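Frota Street Tenants' Association
Minutes of the monthly meeting, 14/01/2025
Taken by Dalva Figueiredo

Hi everyone! I'm doing the minutes again, so if I got your name or your complaint wrong, catch me in the laundry room and I'll fix it. We had 17 people in the end, which is great for January, plus Muko the dog under the radiator.

We started late because the side door was locked and half of you were standing out in the wind. Sorry! The code is on the sheet by the mailboxes now.

Minutes from November. Read and approved with one correction. I wrote that the second-floor hallway light was fixed. It was fixed and then it went out again the same night, so please consider it not fixed. I called on Monday and got a ticket number.

Heating. This took up most of the evening. The back stairwell apartments are still getting lukewarm radiators before 8 in the morning, and the two top-floor units get nothing at all until almost 9. Pivard (the management company, for our new neighbors) says the boiler was serviced before the holidays and that the problem is air in the lines. They want each of us to bleed our own radiators. There was some grumbling about this, mine included. We agreed that I'll write back and ask them to send somebody for the top two floors, with a copy of the temperature readings that people have been keeping. If you have readings, slide them under my door by Friday — apartment, time, temperature, that's all I need.

Bill for the courtyard drain. It came to $616 and Pivard has split it across all the apartments. Several people asked why this isn't covered by what we already pay every month. Good question, and I don't have the answer. I have the lease language at home and I'll bring it next time. Please don't pay that line until we've talked again, but do pay the rest of your rent as usual! 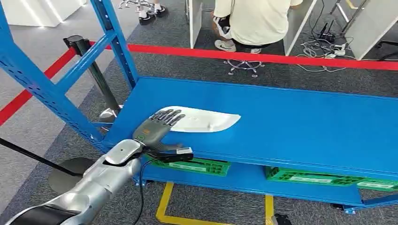 Storage in the basement came up next, and it got lively. The cages are full, the hallway outside them is filling up too, and the fire inspector is due before spring. We talked about clearing the hallway and putting shared shelves along the long wall, labeled by apartment, for boots and small stuff. I'd love something like the long blue metal unit, with a flat top where you can set a thing down while you dig for your keys. The other idea was secondhand wood shelves, which would be cheaper but the damp down there worries me. Hultadeo, the hardware place on the corner, quoted $188 for a basic metal set and said delivery is free if we can be home for it. We voted yes on metal, everyone in favor except one, who would like the money spent on a dehumidifier. The color is still open and I'm going to keep lobbying for blue.

Anything left in the basement hallway after the end of the month gets moved to the courtyard with a note on it. Bikes too. If you're away, tell a neighbor.

Noise. Short one. The drumming has moved to before 9 p.m. and everybody is happy. Thank you!

Money. We have $108 in the coffee can after buying salt for the front steps. The shelves obviously cost more than that, so we're passing the can around again — five dollars an apartment would do nicely, and more is welcome.

Other business. The lost glove from the party is still on my windowsill (left hand, gray, wool). The recycling pickup is going back to its old schedule and the bins need to be out the night before. Someone asked if we could have the summer cookout earlier this year and I've put it on the list for next month.

To do before we meet again: I write to Pivard about the heat and the drain bill, and I call Hultadeo about delivery days. First floor handles the can. Everyone else, please go look at your stuff in the basement.

We wrapped up a bit after nine and finished off the lemon cake.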